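Last week I finished Calska for the second time, and I want to write down some thoughts before I forget them.

It is a small card game for two players, with 139 cards in the box. My friend Tomoyo Kaneko taught me the rules in September, and I lost every match until winter. The story is printed in short lines under each card. If you put the river cards in order, you can read how the town of Phromma was left by its people. I missed this completely the first time.
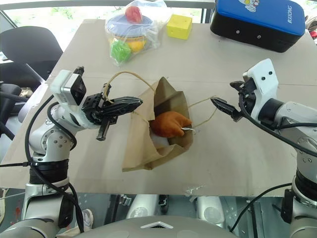
Skineck Tabletop Club

My favourite card is still the Ferryman. He is weak, but his text made me a little sad. Next I will try the expansion, if Tomoyo agrees to lend it to me.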